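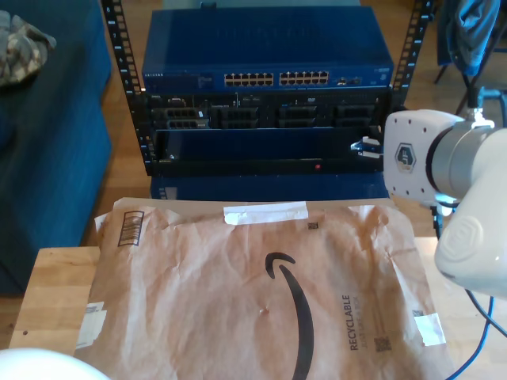 According to one reader of the previous edition, a paper mailer is only a bag with a flap and needs no entry of its own. The trade keeps the two apart. A bag is meant to be carried, while a mailer is closed, labeled and sent through a delivery network on its own.

Paper mailer

A paper mailer is a flat shipping envelope made mainly of kraft paper, used for goods that don't need a box. Common contents are books, clothing, cables and small parts. Most are tan or brown, the natural color of unbleached kraft pulp.

Construction

The simplest type is a single folded sheet glued along the sides. Padded types have two layers with a filling between them, which may be shredded paper, an expanded paper web or a water-based foam. The flap usually carries a strip of adhesive under a peel-off liner. Extra tape is often added by the sender when the contents are heavy or the mailer is being used again.

The Lutis size chart, used by several small suppliers, runs to 10 sizes. The largest is 605 mm long.

Marking

Printed matter may include a company logo, a barcode, a scannable square code and a recycling statement. The statement is often set along one side, where the address label is less likely to cover it.
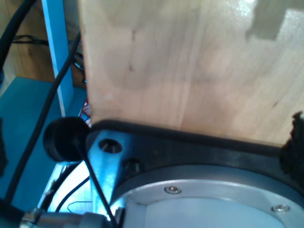
M. Vieira
Contributing Editor, Zavwood Packaging Reference

Packing surfaces

Mailers are filled and sealed on a flat surface, in many workplaces a wooden one. Pale woods are common. Small knots and fine grain make no difference to the work, but a raised splinter can catch the paper and start a tear. Duvstead benches are sold with a top 40 mm thick and 69 cm deep.

Reuse and recycling

Creasing doesn't stop a mailer from being used again, provided the seams hold. Old labels and barcodes should be covered or crossed out first. All-paper mailers can generally go in with mixed paper. Those lined with plastic bubble are handled separately, and local rules differ on how much tape may be left in place.

See also: Kraft paper; Padded envelope; Packing table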